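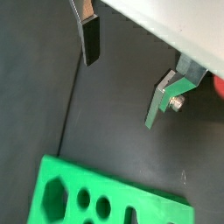 What can a visitor see at the Marras open day?

Mostly one robot arm at work, from a short distance, with the people who teach it standing beside you and ready to speak about it.

I put this first because several members asked me before the trip and I could not answer well. Now I have been there, and I can.

The bus left Jerkcombe with 11 of us at half past eight in the morning and arrived in Tatby before the doors were open, so we had time for coffee at the bakery across the road. Marras is in the old printing works behind the station. If you go by car next year, please do not park in front of the bakery. They were very kind to us, but they need the space for deliveries.

At the entrance each visitor received a sticker with a name and a colour. The colour decides the group. Ours was the yellow one, and we began with the workshop where the grippers are repaired, then the small lecture room, and last the demonstration, which most of us had come for. I would advise to ask for the opposite order. By the time we came to the robot our feet were tired, and there were only two stools.

The demonstration is called Clotow, like the project it belongs to. The task is one that every parent knows: take a solid shape and put it through the hole that has the same outline. There is a thick green board with the openings cut in it, a hexagon, a star, circles, squares and so on, and it stands in a low grey enclosure together with the pieces. The arm comes in from the top. You stand at the side and look down over the wall, and children are allowed to stand in the front. 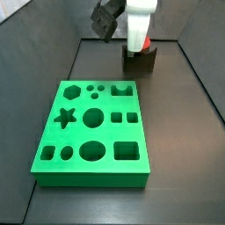
The arm at the dark block with the curved top. The U-shaped opening is at the back right of the green board.

Gonçalo Frade was our guide for this part. He has worked at Marras for three years, he told us, and before that he built machines which pack fruit. He spoke slowly and answered everything, also the questions which he must have heard many times that day. My neighbour on the bus asked him why they do not simply program the positions, if the board always has the same holes. He answered that the board does not always stand in the same place. Between the attempts someone moves it or turns it a little, and the pieces also. A fixed program would then put the piece down beside the hole with full confidence. He prefers that the arm looks first, and corrects itself while it is moving.

The next question was about the gripper. Gonçalo switched off the arm and let us look at it from near. He explained that the two fingers do not need to be the same, and that at Marras they change them often, when they find a shape that is difficult to hold. I had imagined something similar to a hand. It is much simpler than this, and when it opens there is quite a lot of space between the two sides. One of the girls in our group wanted to know if it could hold an egg. He said that they had tried with a boiled one, and that she should not ask what happened with the first.

Then we watched for a long time. I did not expect to find it exciting, but you begin to hold your breath with the machine!
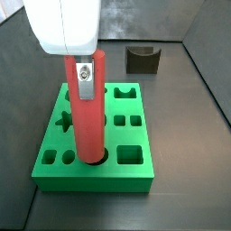
Tolerance was the word I learned that day, or learned properly, as I knew it only from the sewing room. It means how much room a part has before it no longer fits. Gonçalo said that the picking up is now the easy half of the work, and that almost all the trouble is in the last centimetre. With the red cylinder you understand him immediately. When its lower end is over the round hole, only a thin dark crescent of the opening can still be seen at the side, and that is all the room the arm has for a mistake. The long form makes it harder, he said, because a small lean at the top becomes a bigger one at the foot. He showed us with a pen and the cap of the pen, and then passed them to us to try with one eye closed. I was not good at it.

We also asked how they know if the arm is improving. There is a sheet on the wall beside the table, and each attempt is written there by hand, although the computer keeps the same information. The number on the sheet was 715 when we came in. The staff like to have it on paper, because they can write a remark in the margin. I read a few. One said only "too fast again", and another said "good, but why?"

One member asked me to find out if such a robot will take away jobs in the packing hall at Jerkcombe. I did ask. The answer was that Clotow is research and is not for sale, and that it is still slower than a person at every part of the task. Gonçalo did not want to promise anything about ten years from now. I found this a fair answer, but I write it down as he gave it, and you may judge it for yourselves. 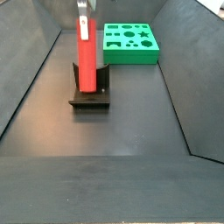
He told us too that the hardest visitors are the small children, for they do the same puzzle at home and cannot see what is special. A boy in the group before ours had offered to come in and help the robot. They let him place a piece by hand while the arm was switched off, and he was finished before the staff had found the stopwatch.

The talk in the lecture room was shorter than announced and a little too technical for me, with many slides. The soup at lunch was very good. There were 78 visitors in the morning alone, and the lady at the desk said they can receive 80 in one session, so it is wise to register early.

Some practical points for those who wish to go:

The open day is held once a year, in October. Entrance is free, but you have to put your name on the list.

The floor is level everywhere and there is a lift to the lecture room. The toilets are in the other building, across the yard.

Photographs are permitted at the demonstration, without flash. In the repair workshop please ask first.

Bring a pullover. The hall is not heated.

If there are enough names we will take the bus again next year, with the same driver if he is free. The list is on the board beside the kitchen door, and you can also write to the newsletter address. Whoever left a grey umbrella on the back seat can collect it from me.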